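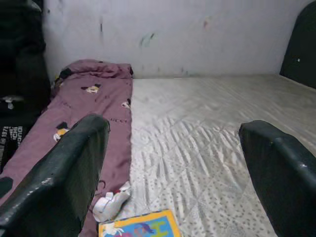
Juwita Majimbun said the loaner devices should go out before the home internet question was settled, and that waiting for both at once would leave the ninth grade without either until spring. She asked that the minutes show she had raised this at the last meeting too.

Oltstead School District
Technology Access Working Group
Minutes, October meeting

Last updated: October

The meeting opened at 5:40 p.m. in the library at Oltstead Middle School. The minutes of the previous meeting were approved with one correction: the item on printer leases should have read "deferred," not "declined."

1. Home internet survey

The district office reported on the survey sent home with report cards. Return rates were good at the elementary schools and poor at the high school, where many forms were never handed in. Of the high school families who did answer, 40 said they had no internet at home other than a phone.

Members discussed whether a phone plan should count as home access. The survey form treated it as a yes. The English department has said that students are writing full essays on phones and turning them in with missing paragraphs. It was agreed that the next version of the form will list phone service as a separate answer.

The high school office will call families who did not return the form. Calls are to be made in the early evening, and the Spanish version of the script will be ready first.

2. Loaner laptops

The laptops bought over the summer have been tagged and are stored at the high school. They have not been assigned. The hold was placed so that laptops and hotspots could be given out together as one package.

Members spoke for and against lifting the hold. Those in favor pointed out that much of the classwork can be saved and done offline, and that the public library stays open until 8 p.m. Those against were worried about students being marked down for online work they still could not reach from home.

Motion to release the laptops to ninth grade students now, with hotspots to follow. Seconded. Passed, with 2 opposed.

The loan agreement needs a change before the first laptop goes out. Page one says families are responsible for "all damage," while page three says the district covers the first repair. The business office will rewrite page one to match page three.

3. Hotspots and the Hillitel proposal

Hillitel has offered hotspots at a reduced monthly price under a contract that runs through the end of the school year. The written proposal was passed out. Questions raised:

— The coverage map shows full service along the Ploltetti road, but families there say calls drop past the grain elevator. Staff will take a test unit out and try it at several bus stops.

— The proposal does not say what happens when a student reaches the monthly data limit. Members want this in writing, with a slower speed preferred to a full cutoff.

— The price covers the school year only. No figure was given for summer, and summer school students would need service in June and July.

No vote was taken. The item will come back next month with Hillitel's answers.

4. Wiring at the Ploltetti building

The network cable in the Ploltetti elementary building was put in during 1997 and has been patched since. Teachers in the east hall report that testing sessions freeze when more than one class is online. Last spring one class had to restart the reading test 5 times.

The maintenance department would like to open the ceiling only once and has asked that the wiring be done together with the new lights. The lighting work is set for summer break. Members agreed this makes sense but asked for a temporary fix before winter testing. Staff will look at running one new line to the east hall and placing an extra access point outside the resource room.

The federal discount application for the wiring has to be filed by the district office. The draft still needs room counts from both elementary schools.

5. Shi reading software

The trial of the Shi reading program ends in December. Second and third grade teachers like the read-aloud feature. They do not like the log-in page, which takes young children several minutes and asks for a password with a symbol in it. Shi has said picture log-ins can be turned on by the district. Staff will try this with one class and report back.

A parent asked what student data the program keeps and for how long. The privacy sheet given to the group did not answer the second part. Staff will ask for the answer in writing before any purchase is discussed.

6. Public comment

A parent asked for a help number that is answered after school hours. The district line currently closes at 4 p.m. — before most high school students are home. Referred to the district office.

A second speaker asked whether private school families in the district can borrow hotspots. Staff did not know and will find out.

7. Next meeting

Same place, 5:30 p.m. The wiring item will go first so that maintenance staff can leave early.

Meeting closed at 7:15 p.m.

Oltstead School District | Contact the district office | Back to top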